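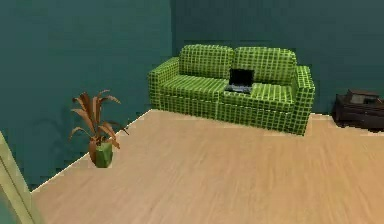
The green couch, against the back wall.

Chrysanthi Bakalis had been in the flat in Karamanlidis Street for two weeks when the letter came for the man who used to live there. It was from a solicitor in Presville. She put it on the shelf by the door and went to work.

When she got home she looked at it again. The envelope was thick and it had been sent on once already, from an address she didn't know. His name was Iason Tzavaras. The landlord, Makis Zervas, had only ever called him the last one.

She rang Makis.

"Did he leave a number?"

"He left the couch," Makis said. "And a bag of onions. I threw out the onions."

"There's a letter."

"Send it back."

She said she would. She ate some toast and sat on the couch to do her bills. The rent had gone up by 80 since she first saw the flat and she had not argued, as her sister had told her to. She wrote the figures down in a column and added them up, then added them again from the bottom.

A little after nine the bell went. The man on the landing was older than she had expected and he wore a good coat.

"I used to live here," he said. "I think you may have some post of mine."

She gave it to him. He opened it there, standing on the mat, and read the first page and then the second. Somebody upstairs was running a bath.

"My aunt," he said. "She's left me the house. I haven't spoken to her since I was at school."

"I'm sorry."

"It's got a leaking roof." He folded the pages and tried to get them back in the envelope, but they wouldn't go. "Is the couch still here?"

"Yes. Do you want it?"

He looked past her into the room. He took his time over it.

"Does it bother you?"

"No," she said. "I've got used to it."

"Keep it, then."

He thanked her and went down. She heard him stop on the first landing, and the paper being unfolded again. She waited until the street door shut, and then she went back to her bills.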